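**The August clear-out, part one: clothes**

I promised in the last newsletter that I'd stop writing about tomatoes and get back to the house, so here we go. It's clothes month! Every August I pull everything wearable out of the closet, the dresser, the hooks behind the door and that one bag in the hallway, and I put it all on the bed, and I don't get to sleep until the bed is a bed again. My sister thinks this is a terrible system. She's probably right, but I started at 8 in the morning this year and was done in time for a late supper, so I'm calling it progress.

First, the fleece question, which a bunch of you wrote in about after the winter issue. How do you fold a fleece so it doesn't turn into a balloon on the shelf? I've tried rolling (comes undone the second you touch its neighbor), I've tried the tuck-into-the-hood trick (great if it has a hood), and I've gone back to the way my grandmother did sweaters. Lay it out flat, front side down, and smooth it with your forearm from the middle toward the edges. Zip it first if it has a zipper. Fold one side in with the sleeve laid straight down the back, do the same with the other side, then bring the bottom up in thirds. Lean on it a little before you make the last fold. You want the air out.

The other half of the trick is the surface. I used to fold on top of the comforter and everything sank into it, and I'd end up with sleeves wandering off in all directions. A woven mat over the mattress gives you something flat to push against, and it's cooler to sit on, too. Push the blanket off to the side and you've got the biggest folding table in the house.

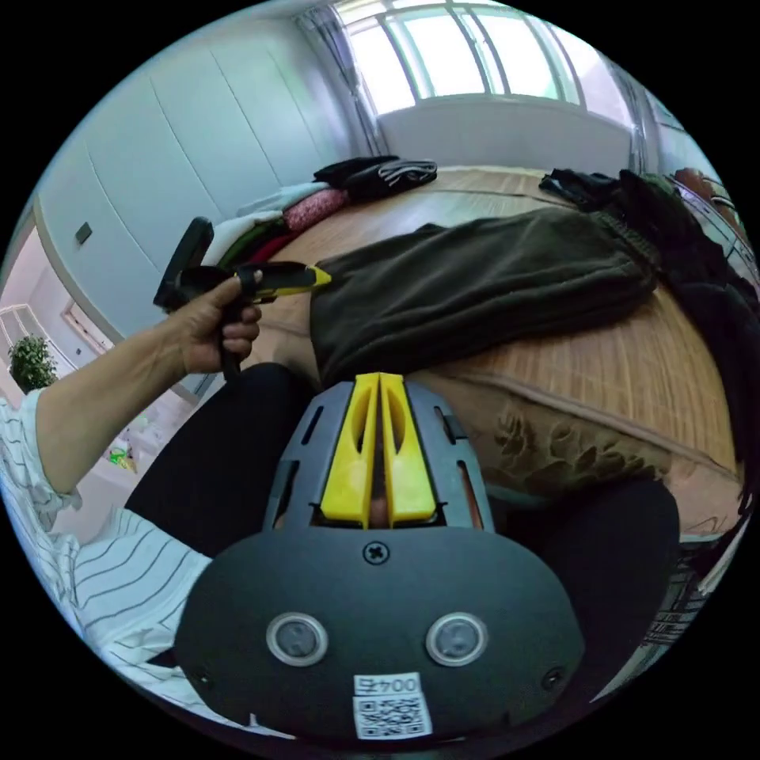 *Olive fleece on the mat, finished stack at the far end, and the black pile still waiting its turn.*

Now, the black pile. I don't know how it happens. I own clothes in other colors, I've seen them, but black breeds. The trouble with sorting it is that you can't tell a T-shirt from leggings from a skirt until you've picked each one up and shaken it out, and by then you've forgotten what you did with the last one. My fix this year was to leave all the black for the end and do it by the window with the good light. I also pulled out anything that had faded to that sad brownish gray and put it in the rags bag. If you've been saving those for "painting clothes," ask yourself how many rooms you're planning to paint. I had enough for a crew.

A few of you asked about the order things go in the stack. Mine is simple enough – heavy on the bottom, and anything I wear every week on the top, where I can grab it without toppling the rest. I keep the stacks short. Anything taller than my hand span leans over by the second day, and then I'm refolding in a bad mood before coffee. Patterned things I fold with the pattern facing out so I can spot them from the doorway.

Speaking of the rags bag, Sipho Modise wrote back to my plea for places that take worn-out fabric (thank you, Sipho!). He drops his at the Politis thrift store, which has a bin around the back for textiles that are past wearing. They want it clean and bagged, no shoes, no pillows. I took over two bags and a box of hangers, and the woman at the counter seemed really happy about the hangers.

I also gave in and bought the Wolta zip bags for winter things. They were on sale, I got 5 of them, and so far I like them fine. The zippers are a bit stiff at the corners and the handles feel thin, so I wouldn't pack them with anything heavier than sweaters. Mine are under the bed with a cedar block in each one. If you've had yours for a few winters, write and tell me how the seams hold up – I'd love to know before I buy more.

Next time it's socks and the drawer they live in. I've been putting that drawer off since spring and it no longer closes all the way. Send me your single-sock stories, or better yet your single socks' other halves, if you happen to have them. And yes, a tomato update too, a short one, because several of you asked and I have opinions about blossom rot.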